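Module 4, Handout 2: Setting the table and clearing it
Food and Beverage Service, first year
Tutor: Godelieve Van Acker
Revised 2025-05-03

Read this before the practical at Aswood. Bring it with you, and a pen. The parts on glassware were covered by Sekar Ginting in the last handout and are not repeated.

1. The cloth

A cloth should hang the same length on all sides. At Aswood the drop is 27 cm, which brings the hem just above the seat of the chair. Stand between two legs of the table, not at a corner, and open the cloth towards you. The centre crease runs along the length of the table and points up. If you have to move the cloth once it is down, lift it and lay it again. Pulling it by the hem stretches it, and the hem never hangs straight afterwards.

Where two cloths are needed, the join faces away from the door. The overlap should be a hand's width. On long banqueting tables, start laying at the end furthest from the entrance and work back.

Check for marks before you lay anything on top. A small mark can sometimes go under a side plate, but a darn or a hole means the cloth goes back to the linen room with a knot tied in one corner. The linen room sorts by the knots.

2. Placing the cover

"Cover" means the place laid for one guest. It also means the guest, as in "a room of 54 covers". You will hear both in the same sentence and will have to work out which is meant.

Put the chairs in first and use them to find your middle. Lay a folded napkin where the plate will go, then the knives on the right with the blades facing left, then the forks on the left. Handles sit a thumb joint in from the table edge. Cutlery is laid in the order it will be used, from the outside in. The side plate goes to the left of the forks with its knife across the right-hand side.

For the set menu at Clirkwood the dessert spoon and fork go above the plate, spoon on top with its handle to the right. For the à la carte they are brought later. This was a common mistake in the last assessment, so look at the booking sheet before you start. 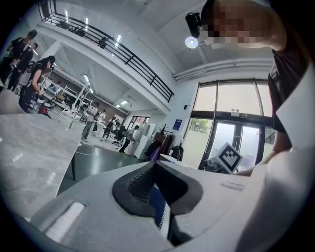

Carry clean cutlery on a service plate lined with a napkin. Hold knives and forks by the neck or the sides of the handle — never by the blade, the prongs or the bowl of the spoon. Polish in the back area with hot water and a dry cloth. Polishing at the table is only allowed before the doors open.

3. Clearing

Wait until everyone at the table has finished, unless a guest asks you to take their plate. Clear from the right. Pick up the first plate with the right hand, move it to the left, and hold it between the thumb and the first two fingers. The fork is pinned under your thumb and the knife slides beneath it at a right angle. The second plate rests on your forearm and the base of the thumb. Scrapings go on to the first plate, with your back turned slightly to the guest.

Four plates is enough for a beginner. Make two trips if you need to.

Side plates, butter and salt are cleared before dessert. Crumb down with a folded napkin on to a plate, working from the left of each guest.

4. Words to learn

Station: the group of tables one waiter looks after.
Mise en place: everything that is done before service begins.
Underplate: a plate that goes beneath a bowl or dish.
Slip cloth: a smaller cloth laid over the main one to protect it.

5. For the practical

You will work in pairs and lay one table for four from the set menu, then clear it through to dessert. Marks are out of 100. The laying carries 54 and the clearing carries the rest. Black shoes, hair tied back, no rings with stones.

Reading: Oltmanns, the chapter on table service, up to the part on carving. You can leave out the section on trolleys until next term.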